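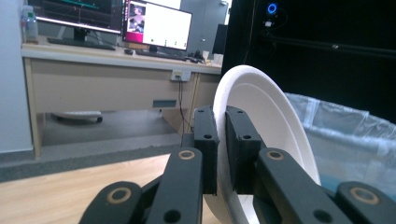
How do you show a robot a task if you don't write any code for it?

You do the task yourself, with the same kind of fingers the robot has, and record your hands doing it. The recording becomes what the robot learns from. The other common way is to drive the robot from a distance with a pair of controllers and record that.

4 May 2022. I've been doing the first kind since April, at a small shop in Wutmont called Cidero. A few people asked what the days are like, so this is a thread.

The task is clearing up after a meal. Sticks go out of the bowl and into the bin, dishes get picked up and moved. A person does it in seconds with bare hands. With two gripper fingers you have to learn it over again.

My first day was 20 takes and we kept 3. Most of the rest went out because I was too quick. I'd reach, grab and drop in one motion, the way I would at home. When you play that back, the grab is barely there.

So you slow down, though you can't crawl either. If you stop halfway to think, the pause goes into the recording and the robot may learn to pause there too. My lead's advice was to decide the whole move before lifting the grippers off the table. It helped more than anything else I was told.

Plates are harder than I expected. A plate lying flat gives the fingers nothing to go under. You want the rim between the pads, and then you want to keep your wrist still, as a plate held by one edge wants to swing. I squeezed far too hard for the first week and had sore forearms.

We did try driving the arms remotely before I moved to this. The remote setup is at our other site in Zunordale. It has one big advantage - every motion you record is one the robot can do, since the robot did it. It's also slow, and there's a small lag you never quite stop noticing.

With hand-held grippers you feel the contact. If a stick is slipping you know it in your fingers before you see it. The trade is that your own arms can reach in ways the robot's arms can't, and some of those takes get thrown out afterwards when the software checks them.

The software is called Derese. It's in-house. It goes through each take and flags the ones where it lost track of a gripper or where the arm would have had to bend the wrong way. It's fussy and usually right.
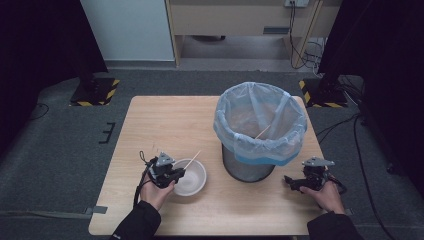

Two hands on one task took me the longest to get used to. Each one needs a job, and the idle one has to wait somewhere sensible. For a stick in the bowl I start with the left, as the bowl sits on that side of the table, and keep the right out near the other edge so it doesn't pass between the bowl and the bin. The stick leaning up past the rim is a kind start. One lying flat in the bottom of the bowl takes a lot more fiddling.

The bag in the bin is its own lesson. A soft liner folded over the rim can catch a stick if you come in low. I go in from higher up than I'd like and let go once I'm past the opening.

Someone asked if the bin should stay in one spot to make it easier. We move it between takes, and the bowl as well. If every recording has the bin in the same place, the robot can learn the place and ignore the bin. Small moves are fine. A hand's width is enough to matter.
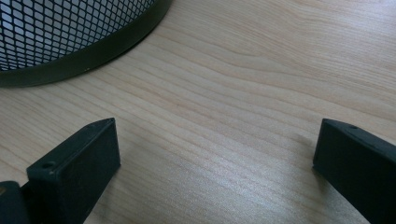 The same goes for how you begin and end. I start with the fingers wide open and finish with them wide open, and I hold still for a beat before I stop recording. Before I had that habit, the ends of my takes were a mess and someone had to trim them by hand. That someone was often me.

Best day so far was 84 takes. I don't aim for that. After more than 9 in a row without a break my moves get sloppy, and I can't tell at the time. It only shows up in playback.

Mistakes are a question I still don't have a full answer to. If I drop a stick on the table and pick it up again, is that a bad take? At first we binned all of them. Now we keep the ones where the recovery is clean. A robot is going to drop things, and it helps if it has seen what to do next.

What we don't keep is dithering. Closing on nothing, opening, closing again, nudging the bowl along. I did a lot of that in my first week and none of it was useful.

A couple of replies asked about gear. The grippers aren't heavy, but you're holding them out in front of you and it adds up. Wear long sleeves with nothing dangling off the cuff. Check where the cable is before you reach across. Sit or stand, but pick one and stick with it for the session so your view of the table stays the same.

Another asked if you need to know robotics. I didn't. I worked in a commercial kitchen before this, and the part that carried over was doing one small thing the same way for hours without getting annoyed at it. Reading the playback took a few weeks to learn.

Does the robot do the task now? Parts of it. It's decent at getting a stick out of the bowl when the stick is standing up. It's poor at plates, and I think that's down to us having fewer good plate takes. More of those are next on my list.

I'll add to this once we've done the plates. Questions are fine in the meantime, though I can't share recordings or anything out of Derese.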